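Let Them Teach It Boring Things
Jin-sol Ha
Sep 14, 2019

Every fall somebody asks me why our robotics club doesn't build something exciting. A robot that throws, say, or climbs, or fights another robot in a plastic arena. I love those too! I've driven 142 miles to watch one and yelled myself hoarse. But I'll argue all day that the best thing a beginner can do with a robot arm is ask it to pick up lunch.

A wooden block is the same block every time. Food is lumpy, it squashes, it rolls off when you've written your code for a perfect cylinder. Last December our Okix team spent 30 afternoons on picking and placing and filled a notebook with 330 tries, and I have never seen teenagers argue so happily over how hard to squeeze. One of them started reading about friction for fun. For fun!

This year's group is working with bread rolls and a bowl, and I can hardly get them to go home.
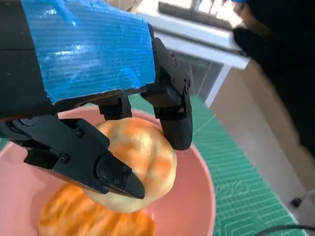 Jianguo Xiong wrote to me that I was being unfair to competitions, and that a deadline and a crowd had taught him more than any quiet bench ever did. He'd put beginners in a match by their second month and let them lose a few.

Fair enough, and I'd happily send ours to one in the spring. I'd just like them to go with a full notebook first, and to know how hard their gripper squeezes before anyone starts a clock.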